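Skevine Textured Grip Sheet

Self-adhesive rubber sheet for handles, benches and shelves

Skevine is a thin rubber sheet with a raised dot pattern on one side and a peel-off adhesive on the other. It cuts with scissors or a utility knife and sticks to clean metal, painted wood and most hard plastics. Customers use it on tool handles, drawer bottoms, step edges and cart shelves.

The sheet is made at our Gratlow plant and sold by the roll or in cut pieces. Each roll is 4 inches wide. Black and dark gray are kept in stock – other colors are made to order and usually ship in October and April.

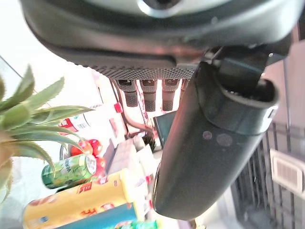 Dark gray surface with a fine grid texture.

Applying the sheet

Wipe the surface with rubbing alcohol and let it dry. Cut the piece slightly oversize, peel back one corner and press down from that corner outward. Trim the edges after an hour. On curved handles, warm the sheet with a hair dryer first. Full bond takes 3 days at room temperature. Do not apply to silicone, waxed wood or fresh paint.

Care

Wash with dish soap and a soft brush. Solvents will lift the adhesive. To remove an old piece, heat it and pull slowly – any residue comes off with citrus cleaner.

Ordering

Cut pieces come in packs of 100. Full rolls run some 400 inches and are sold singly. Samples are free with any Plolska order; ask for the Baxter sample card, which has both stock colors and the smooth-faced version.

Rolls ship flat-packed on a cardboard core. Store them on end, out of direct sun. Unopened rolls can be returned within the season they were bought. Cut pieces and made-to-order colors cannot be returned.

Related items: Skevine smooth sheet, Skevine edge tape, replacement knife blades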